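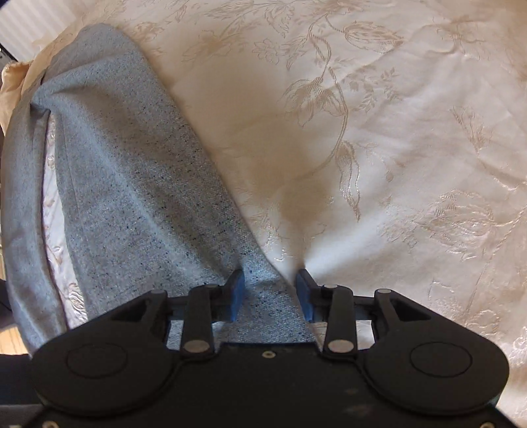 Black gripper with its two arms, Skosley.

Jun 4, 2020

Wool washing, lot 2588 (the Cutora yarn, undyed).

I repeated the soak with the new soap because the last result did not convince me. The swatches are 16 cm square before washing, marked with white cotton thread at the corners. Water at hand temperature, soak 10 minutes, no rubbing. I pressed them in a towel and laid them flat on the net. I did not pull them into shape, which I think was my mistake the last time.

The twill swatch became shorter in the warp direction, but the width is nearly unchanged. The plain weave is softer and has closed a little, it is nicer to the hand than before. I would still not use it for a collar. The one in the Restis yarn has lost colour into the water, so it must be washed alone until we know more.
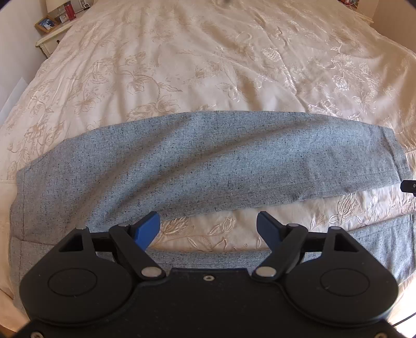

For the pressing I tried the iron with a damp cloth between, lifting and putting down, not sliding. When I slide the iron the edge becomes wavy and it does not come back. On the plain weave the steam made a shiny mark near one corner. I brushed it when it was cool and the mark is weaker, but I can find it with the light from the side.

I also looked again in the old Ông folder, the one with the washing notes from 2000. There the soak is longer and they put vinegar in the last rinse. It is not written how much vinegar – a pity. I will try with one spoon and write it down properly.

To do: weigh the dry swatches, cut a new twill piece on the bias, order soap before September. The net has a rust spot at the hook, please put a cloth under until it is changed.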